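To: gornwood-repair list
Subject: Re: sorting the donated stuff before the next repair night
15 July 2019

Hi all,

Sorry for the slow answer, I was off at the lake all week with no signal to speak of (lovely, by the way, apart from the horseflies). I've quoted the message I'm replying to so you don't have to go digging for it.

> Hello everyone, I'm fairly new here and came to my first
> repair night in June. I had a great time but the back shelf
> scared me a little. There are toasters on top of radios on
> top of who knows what. I took an old radio home to work on
> and spent a whole evening finding out that the part I needed
> wasn't in it any more.
>
> Is there a system? If there is, could somebody write it down?
> And if there isn't, can I make one? I have a label maker and
> I'm not afraid to use it.
>
> Also, what do people do with boards they pull out of dead
> machines? I have a shoe box full at home already and my
> family has started to comment.

First of all, welcome! And yes, please bring the label maker.

There used to be a system. Back when we met above the bike shop in Husau we had one cupboard, and the rule was that if it didn't fit in the cupboard it went home with you. Then we moved to the hall and got the long shelf, and you know what happens with a long shelf. We've had 800 things through the door since the move, going by the sign-in book, and I think a good part of them left a cord behind.

So this is what I do at home, and what I'd like us to try at the hall. Shoot holes in it if you want to. I've put it in steps because that's how it goes in my head.

1. Tag it at the door

Every item gets a tag before it gets a spot on the shelf. What it is, what the owner says is wrong with it, and whether they want it back. That last one matters more than you'd think! We had a very nice mixer taken apart for its motor last winter and the owner came in for it two weeks later, with cake. I still feel bad about the cake.

String tags hold up better than sticky ones. Sticky ones fall off anything greasy, and everything that comes out of a kitchen is greasy. I buy the brown ones in packs of 40 and a pack does me for months.

2. Write down what you took

If you pull a part out of something, say so on the tag. Just "belt gone" or "took the knob". That would have saved you your evening with the radio. I've lost evenings the same way, and once it was me who had taken the part, a year earlier, and forgotten all about it.

3. Take the good bits out early

When something is truly dead, don't put it back on the shelf in one piece. Pull the screws, the cord, the switches and any board that looks clean, and let the shell go to the scrap run. A dead coffee maker takes up as much room as a live one. The bits fit in your hand.

Screws go in jars. I know some of you sort yours by size and I admire that, but I've never kept it up past the first weekend. One jar for wood screws and one for machine screws is as far as I get.

4. Give the boards a bin of their own

Your family has my sympathy, and so do you. I had the shoe boxes too, then a drawer, then two drawers. What worked in the end was plastic bins, and only having a fixed number of them. Get a bright color if you can, since a loose board shows up against it much better than against a gray one. A divider helps as well. I keep boards I know something about on one side and mysteries on the other, and when the mystery side is full I have to give some up before any more come in. 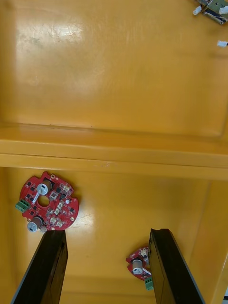
5. Have a throw-out night

Twice a year, one evening, tea and cookies, and we go down the shelf from left to right. Anything without a tag goes. Anything with a tag that says "waiting for part" from two summers ago gets one phone call to the owner and then it goes too. I know this is the step that will start the arguing. I've been on both sides of it. I once rescued the same slide projector from three throw-outs in a row and I have never owned a slide.

The scrap yard out past Nidavel will take metal shells and cords, and they're friendly if you come on a weekday morning. Circuit boards they want kept apart from everything else, so don't mix them in with the toasters. Batteries don't go there at all – those go back to the drop box at the grocery store, and please tape the ends.

A few odds and ends while I'm typing.

The kettle at the hall is fine, it's the outlet behind it that's bad. Use the one by the window.

Somebody left a soldering stand and a pair of reading glasses on the end table. The glasses are green. I have both.

I'd like to put 29 dollars of the coffee money toward a second set of small screwdrivers, the decent kind with the spinning caps. Speak up if you mind. The set we have now is missing the one size that every single toy needs.

And if anyone has a belt that might fit an old Ojo cassette deck, I'll trade you for tomatoes. I've tried rubber bands and it plays everything like a sad cow.

To the new person with the label maker, can you come half an hour early next time? We can start at the radio end and see how far we get before people turn up. I'll bring the tags and a couple of empty bins, and you can bring your shoe box if you want to be rid of it.

See you at the hall

> I can also do labels in red if anybody cares about that.

P.S. Red would be great for "do not take apart".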